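Opinion | Foreign Affairs

Consular Work Is Diplomacy, and Should Be Funded as Such

By Janelle Enriquez
February | 14 comments | 62 shares
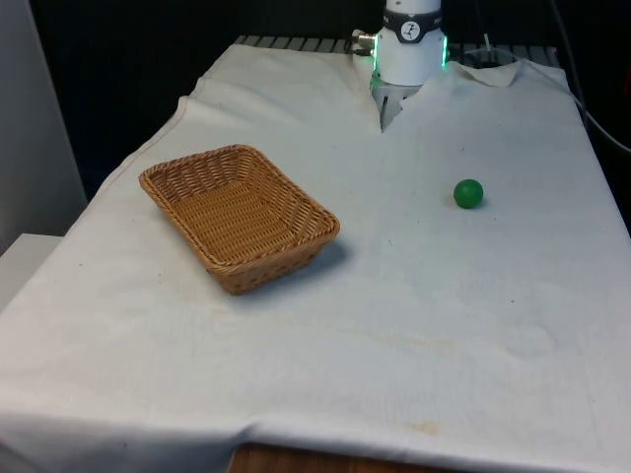

The foreign ministry's decision to close its consulate in Dolturville will be defended as a matter of arithmetic. The post employs 40 people, the lease is expensive, and the embassy in the capital can in theory absorb the caseload. Ministers have made this argument before, and legislators have usually accepted it. The public face of diplomacy remains the summit and the signing ceremony, and a consulate has little to set beside them. Its furniture is closer to that of a parish hall: a table under a creased white cloth, a woven basket set out on it, a line of people with folders in their hands. Such places do not photograph well, and they are cut first.

The cut would be a mistake. A consulate is where a government learns what is happening outside the capital. Its officers speak each week with shipping agents, university registrars, local police and the relatives of detained citizens. In the border dispute two years ago, the first reliable account of the closed crossings came from Dolturville. The embassy, 400 miles away, was still relying on the host government's statements.

Supporters of the closure point to the Van Dusen report, which recommended moving routine services online and concentrating staff in larger missions. Much of that report is sound. Passport renewals can be handled remotely, and the Stillico appointment system has shortened waiting times wherever it has been introduced. The report did not, however, recommend withdrawing from an entire region, and it warned that posts once closed are seldom reopened. The host government must consent to any return, and it will expect something in exchange.

Till Lenz, who served 2 terms as consul general there, told the legislature's external relations panel that the post had handled more than 1000 emergency cases during his tenure. He was asked chiefly about parking costs. The exchange was a discouraging one for anyone who hoped that the panel would weigh the closure on its merits.

There is also the matter of how the decision will be read abroad. The Plurkisum trade talks resume later this year, and the provinces around Dolturville will supply much of the other side's delegation. Their governors will draw their own conclusions from a locked door.

The ministry should suspend the closure until the talks have ended and publish the full costs of the alternative, including travel by embassy staff. Legislators should decline to approve the budget line until it does so.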